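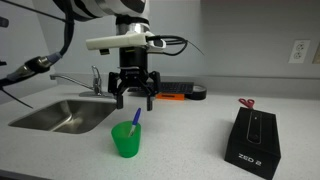 Light gray countertop with a stainless steel sink

A countertop is a flat, fixed work surface, usually installed in a kitchen, bathroom, or workroom on top of base cabinets or a frame. It carries the load of objects placed on it, protects the cabinets from spills, and in most cases holds a sink or a cooktop.

Materials
Countertops are made from natural stone, engineered stone, laminate, solid surface, wood, concrete, ceramic tile, and metal. Granite resists heat and scratching but is porous and is normally sealed. Marble is softer and is etched by acids such as vinegar and lemon juice. Laminate consists of a decorative sheet bonded to a core of particleboard or plywood. It is light and cheap to cut, but water that enters an open seam causes the core to swell. Solid surface material has the same color through its full depth, so shallow scratches can be sanded out.

Sink mounting
A drop-in sink has a rim that rests on the surface and is sealed with a bead of caulk. An undermount sink is fixed to the underside with clips or adhesive, which leaves the cut edge exposed. This method is used mainly with stone and solid surface tops.

Edges and joints
Common edge profiles include square, eased, beveled, bullnose, and ogee. Long runs are assembled from two or more pieces. Laminate sections are drawn together with bolts set in slots in the underside, while stone seams are filled with tinted epoxy. Seams are generally kept away from sink cutouts, where the remaining strip of material is narrow and prone to cracking.

See also
Backsplash
Cabinetry
Kitchen sink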